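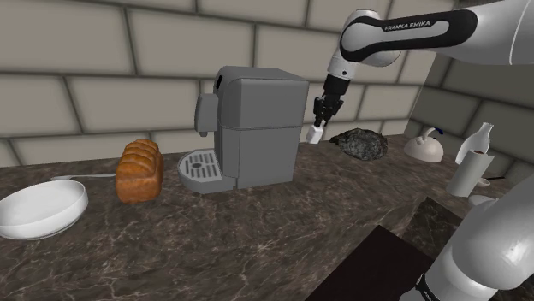

Descaling a coffee machine is a dull job, and most of us put it off until the cup comes out half full. If your water is hard, do it every two months. With soft water, twice a year is enough.

Empty the tank and take out any filter. Mix a packet of citric acid with a quart of lukewarm water and stir until nothing is left at the bottom. Vinegar works too – one part to two parts water – but the smell hangs around and some makers warn against it, so check the manual first.

Run half the mix through, switch off, and leave it for 20 minutes. Run the rest. Then fill the tank with plain water and run it through twice. Taste the last of it. If it's sour, do one more tank.

The drip tray gets dish soap and an old toothbrush. Let it dry upside down before it goes back.

Keep all of this away from marble. Citric acid and vinegar both etch the polish, and a dull ring under the machine won't wipe off. I put a folded towel and a baking sheet under mine. For everyday cleaning of the counter, a drop of dish soap in warm water is all you need.

Wood floors want even less water. Sweep or vacuum first, going with the boards so the grit comes out of the seams. Wring the mop until it stops dripping, and do a small patch at a time.
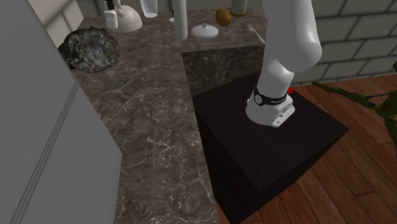 Can you use a steam mop on wood planks?

Better not. Steam gets into the seams, lifts the finish and can make the boards cup. A damp microfiber pad does the same job more slowly.

For a scuff, try a clean tennis ball or a pencil eraser before you reach for any product. Heavy things that stand on the floor should have felt under them. Change the felt when it goes flat.

Last, salt. In July ours sets like cement. A few grains of dry rice in the shaker will take up the damp, and a teaspoon is plenty. When you wash the shaker, leave it open overnight before refilling – any water left inside and you're back where you started. Fill it two-thirds full so there's room to shake.
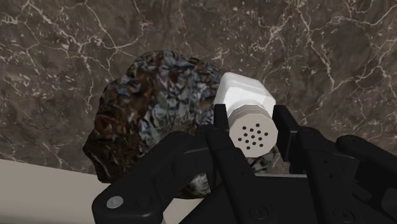
White salt shaker, dark marble behind.

Posted December 2, 2022 by Manon Morin

3 comments

lotham_34
Rice works but mine kept blocking the holes. I use long grain now and it stays put.

Bev
Does the citric acid mix keep? I made too much.

Manon Morin
Bev, a week in a closed jar is fine. Label it.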